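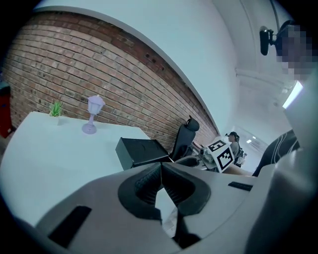 White table at the brick wall, lavender lamp and plant at the back, black case at the right end.

September, late afternoon
Notes: Tainá Moura

Brick wall end of the room. Writing this up fast before I forget which things got decided and which only got talked about.

Table first. The white top is staying. Kokkonen offered us the darker one from their old office and I said no thanks – we do color matching on this surface and I don't want to relearn what everything looks like on walnut. The gloss is a nuisance though. With the ceiling lights on you get a smear of glare right where your hands want to be, and I lost most of the morning to it. Tried turning the sample cards, tried standing on the other side, tried the lights off. Lights off is best until mid afternoon and then it's too dark to read a label. So, matte sheet on the front half when we're comparing, plain top the rest of the time. There's a roll of the gray paper in the supply closet, cut it long enough to hang over the front edge or it curls up. Don't tape it to the top. Tape came off last time with a line of gunk and I was at it with alcohol for ages.

Lamp. The little lavender lantern one lives at the back of the table. It is the review piece for the Prelura set, the only one with the faceted shade in the final purple, so please don't take it home, don't lend it to the front desk, don't use it as a doorstop. Things to check on it, partly done:

– shade color against the card. Did it twice, paper down. Reads a touch pinker than the card by the wall, and I think that's the brick throwing warm onto it. Moved it to the front edge and the pink mostly went away. Want to redo with a white board stood up behind it before I write anything to Mekari.
– base. Flat round base sits fine. Pushed it with one finger at the top of the stem, tips later than I expected and comes back by itself. The stem is so thin that people pick it up by the stem, I did it myself 3 times today without thinking. Ask Mekari if the joint is meant to take that. If not it needs a note in the box.
– facets. Edges feel ok to the thumb. One of them has a faint line near the bottom, could be mold, could be me. Looked at it with the loupe and still can't say.
– finger marks. Shows them worse than the cream version did. Wiped with the dry cloth, fine.

Height question is still open. Prinow wants it taller, they think it looks like a toy next to a monitor. I like it small. Put it next to the plant and it looks right, put it next to anything with a screen and ok, I see what they mean. They asked for 2 mockups with a longer stem. Told them end of the month, and now I need to go find the stem stock.

Plant. Spiky one in the white pot, back corner, left of the lamp. It is a prop AND a plant, so both sets of rules apply. Small drink when the soil is dry a knuckle down, not before. Take it to the sink to do it, then let it drain before it goes back, the white top shows every ring and the review lamp is right beside it. Turn the pot a quarter each time or it leans. Leaves get dusty, damp paper towel, go from the base out to the tip or you'll stab yourself. I did.

Also it's the wrong green for the lamp if you ask Prinow. They'd like something grayer for the catalog shots. I'd like to see them try one, I think the bright green is what makes the purple look purple. Leaving it where it is till someone brings another plant and we can compare side by side.

Black case. Right end of the table, please push it back in from the edge whenever you pass. It has the color cards, the loupe, the cloths and the tape measure in it. I know it's handy at the end where you can get it from the chair, but I put my hip into it on the way past this week and only just caught it. The loupe is the expensive bit. Proposal – it goes flat against the wall side when we finish for the day, lid shut, nothing stacked on top. Cards go back in number order. Card 7 was missing when I opened up, found it under the keyboard in the office. Card 11 has a bent corner and I'd like a new one ordered before it gets used for anything that matters.

Chair. The black mesh one with the headrest is good for desk work and no use at all for this table. You sink, your knees hit the edge, and you end up looking at the lamp from below, so the shade looks darker than it does to anybody standing. For color checks stand up. Or get the stool from the back. I'm not banning the chair, just park it off the end of the table so it doesn't scrape the brick. There's already reddish dust on the floor there and I'm fairly sure where it comes from.

Wall. Was asked agian if we could hang a shelf on it for finished samples. A few of the upper courses have holes in them from whatever was up there before us. Tempting to reuse but I have no idea how deep they go or how sound the brick is. Poked one with a skewer, got crumbs. Waiting on the building office. In the meantime samples go in the gray bins, labeled, and NOT on the table, that's how we ended up with the cream and the lavender mixed in one box.

Cleaning for the top, since I keep getting asked. Dry cloth first to get the grit off, then damp with one drop of dish soap, then dry again. No scrubby side. The green scrubby side is why there's a dull patch on the old table and I don't want one here.

To do
– white board behind lamp, redo shade color
– email Mekari about stem joint and the line on the facet
– stem stock for Prinow mockups
– new card 11
– cut a second matte sheet, a bit wider then the first
– felt pads for the stool, it screeches
– chase building office re shelf
– water plant? check soil first

Left the gray paper rolled up under the table. Key to the supply closet is back on its hook.

Workshop notebook, shared copy – corrections to Tainá Moura | Back to top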